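24. Oktober 2021, Werkbank hinten

So, der alte Laptop von der Firma Ferner liegt wieder bei mir. Angeblich "wird der beim Spielen so laut", und ja, das kann ich bestätigen! Vor dem Zerlegen hab ich erst mal gemessen, damit ich hinterher was zum Vergleichen habe: im Testlevel 31 fps im Mittel, nach 20 Minuten fängt er an zu drosseln, und dann ruckelt es richtig eklig. Im Benchmark 3176 Punkte. Für die Grafikkarte ist das mager, finde ich.

Vorinstalliert war jede Menge Zeug vom Händler (Grarncombe), das hab ich alles runtergeworfen, auch diesen komischen Energiemanager, der sich ständig über die Windows-Einstellungen drüberlegt. Neustart ging danach spürbar flotter, gemessen hab ich es aber nicht, Asche auf mein Haupt. 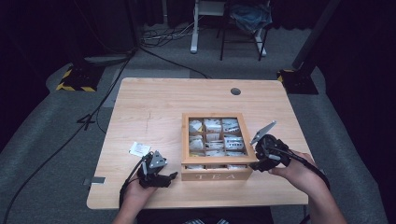
Dann Bodenplatte ab. Acht Schrauben, zwei davon unter den Gummifüßen, und die Füße kleben jetzt natürlich nicht mehr richtig. Im Kühlkörper saß eine Staubmatte wie aus dem Wäschetrockner, die kam in einem Stück raus. Wärmeleitpaste war bröselig, also alles sauber gemacht und neu drauf, die graue aus der Eder-Tube. Von der ist übrigens fast nichts mehr da, bitte mal nachbestellen!

Eine der Schrauben am Lüfter dreht durch. Hält noch, aber wer da als Nächstes drangeht: mit Gefühl, bitte. Beim Zusammenbauen hab ich außerdem das Flachbandkabel vom Touchpad vergessen und durfte alles noch mal aufmachen (passiert mir bei dem Modell jedes Mal).

Die SSD läuft mit 600 MB/s beim Lesen, da lass ich die Finger von. Speicher könnte man verdoppeln, ein Riegelplatz ist frei. In der Kiste von Pindton müsste noch ein passender liegen, den hatte ich im Juni aus dem Bürorechner gezogen, wenn ihn nicht schon jemand verbaut hat.

Offen: Testlevel noch mal laufen lassen, diesmal eine ganze Stunde und mit Netzteil. Neuer Kleber für die Füße. Und das BIOS ist uralt, aber da trau ich mich erst ran, wenn der Akku wieder voll ist.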